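About Tistitz

Tistitz is a small research group that checks claims about teaching robots by hand. The claims are usually made by other people. Sometimes they are ours, and those have turned out to need the most checking.

The idea we spend most of our time on is simple enough to explain to a relative. A person picks up a pair of grippers, one in each hand, and does a household chore with them. Cameras record what the grippers see. A policy is trained on the recordings, and then a robot with the same kind of fingers is asked to do the chore without the person. On paper this saves you from driving a robot through every demonstration by remote control, which is slow and makes people's shoulders hurt.

We like the idea. We are less fond of how it gets reported. A typical result in this area is a success rate on one table, with one set of objects, scored by the people who built the system. We have published numbers like that ourselves and would like to stop.

How we started

Doğukan Canpolat founded the group after trying to reproduce a trash-bin result he had co-written. He had the original code, the original bin and most of the original notes. He could not get the number back. The difference came down to how the plastic bag had been handled between trials, a step that had never been written down because everyone in the room already knew it. He still uses the story when new people join, and he does not come out of it especially well.

The first months were spent in a borrowed room on Alvarado with one table. We now have a proper room in the same building and several tables, and we still argue about the bag.

What we work on

Our main study is called Naveo. It asks how much of a two-handed skill survives when you learn it from hand-held demonstrations, and how much of the reported performance comes from things the paper leaves out. The chores are deliberately dull: small swing-lid bins, plastic bags, packets, things that fold or slide when you touch them.
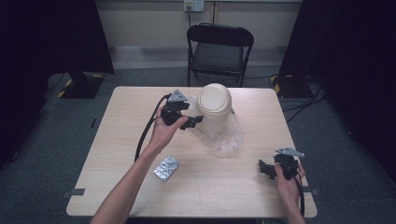

Dull chores are useful because they are hard to show off with. A rigid block goes where it is pushed. A thin clear bag does something different every time, it is difficult to see against a pale surface, and one finger can snag it while the other hand is busy elsewhere. If a method only works when the bag happens to lie a certain way, a few dozen honest trials will usually expose it.

The Naveo set has 216 demonstrations of the bin task. We kept 188 for training. The other 28 were thrown out, and we list every one of them with the reason, including the ones we later decided we had been wrong to drop. Readers have told us this is the most useful page in the report. We wish that said more for the report.

What we found

With all 188 demonstrations, the policy did well on the setup it was trained on. That part surprised no one and we would ask you not to quote it by itself.

When we changed the starting position of the bin by a hand's width, performance fell. When we let someone outside the group arrange the bag, it fell further. Some of the failures were mechanical and would have been missed in a simple pass-or-fail score: the fingers closed on a fold of plastic, the policy behaved as if it had hold of the rim, and the rest of the motion carried on quite confidently with nothing in its grip. Under a loose scoring rule, several of those trials could have been called partial successes. Under ours they are failures.

We then ran 800 scored trials across 4 scoring rules, because we suspected the rule mattered as much as the model. It did. The ranking of two of the methods we compared flipped depending on whether a dragged bag counted against them. Neither ranking is the true one. It depends on what you want the bin for.

What we do not know yet is whether more demonstrations would fix this. The popular answer is yes. Our data is compatible with yes, and also with the gap staying put while the average creeps up. We have a view on which is more likely, but it is a view, and we have kept it out of the report.

The view from the gripper

A good deal of the disagreement inside the group is over cameras. One side holds that the view from the hand-held gripper is enough, since it travels with the fingers and looks much the same whether a person or a robot is doing the moving. The other side points out that a close view loses the top of a bin very easily, and may catch only a piece of the other gripper when the two hands need to cooperate.

Our results so far lean toward using both the close view and a wider one from head height, though by less than we expected. There is also a cost. A wide view takes in the room, with its curtains and chairs, and we are not convinced that a policy trained in one room ignores the furniture. A test with the chair moved is on the list for next spring.

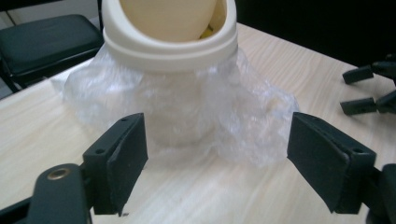
How we work

Every study gets a written scoring rule before the first trial. If we change the rule later we rescore everything, and both sets of scores are released. It is tedious and it has cost us at least one nice-looking chart.

The person who trains a policy does not score it. In a group our size this takes some scheduling, and it means people spend afternoons grading work on bags they have no stake in.

We keep the failed recordings. Storage is cheap, and the failures are what other groups ask for.

Working with us

Part of our time goes to outside evaluations. Drirgate, which builds handling equipment, has sent us two systems to test under our rules, and agreed in advance that we could publish whatever we found. We do not take work without that condition. We have lost a few projects over it.

If you have a result you would like someone to try to break, write to us with the scoring rule you used and the trials you left out. If there were no trials you left out, please say so, and expect us to ask again.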